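Workshop > Notebooks > Finishes > Tuesday

Started 7.40. Shed was cold enough that the oil had gone thick in the tin, so I stood it in a bucket of warm water and did the sharpening first.

Second round on the Tarcombe floor samples. The client wants the boards in the long room to look the same as the ones in the hall, and the hall was done years ago with something that has gone orange. I still think it's an old oil-modified poly. Scraped a bit off the offcut they gave us and it came up in curls, not powder, so it isn't shellac.

Samples as they stand:

A — Leinonen hardwax, natural, two coats. Flat, a bit grey near the knots. Colour is nowhere near the hall.
B — Leinonen hardwax with the amber tint, two coats. Closer. Blotchy where I sanded only to 80.
C — Same as B but water-popped first. Too dark. The grain stood up and I had to knock it back after the first coat.
D — Kotumura oil, one coat, buffed off after 5 minutes. Nicest to look at and still tacky this morning, so that's that unless the weather turns.

The blotching on B is my fault. I skipped a grit on half the board to see if it mattered. It matters. Edge sander marks that I couldn't see on bare timber were plain as day once the tint went on, especially with the lamp down low. Anyone doing the real floor: go through all the grits, vacuum between each, and get down with a lamp before opening the tin.

Gap filling. Tried the sanding dust and resin mix again on the wide joints. Fine on anything under a couple of millimetres, cracked along one side on the wider ones. For those I'd sooner cut slivers and glue them in. Slow, but it stays put. I'll cost both and let them choose.

Had the usual discussion at smoko over which way boards should run in a long narrow room. Vutetti drawings show them on the diagonal, which looks good on paper and wastes a lot of timber at the walls. I did the takeoff both ways. Running straight we need 159 boards from the stack. The diagonal wants more than we've got milled, and the next lot from the same log won't be dry until November. Told the office. Also asked whether they'd thought about staggering the ends properly, as the plan has two joints landing almost in line by the door.

Reddish-brown and tan planks mixed, floor in all three
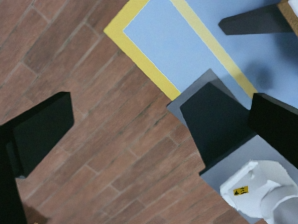
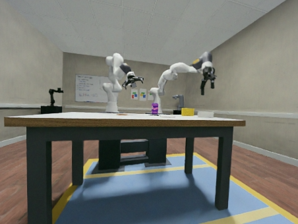
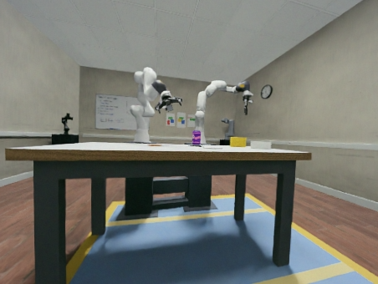 Quote for Tarcombe came to 936 for the sample work, including the second visit. That doesn't cover another set if they change their minds on sheen. Put that in writing this time.

Moisture readings on the stack were up a touch at the bottom two layers. Restacked with thicker stickers and moved the whole lot off the slab wall. Check again before anything gets machined.

To do:
- Recut sample B, full grits, amber at half strength
- Leave D by the heater overnight and see
- Order felt pads and more 80 belts
- Oily rags are in the water tin by the back door — lay them flat outside before they go in the bin

Lamp globe blew just before knock-off. Spare is in the drawer under the drill press, last one.

2 comments
0 shares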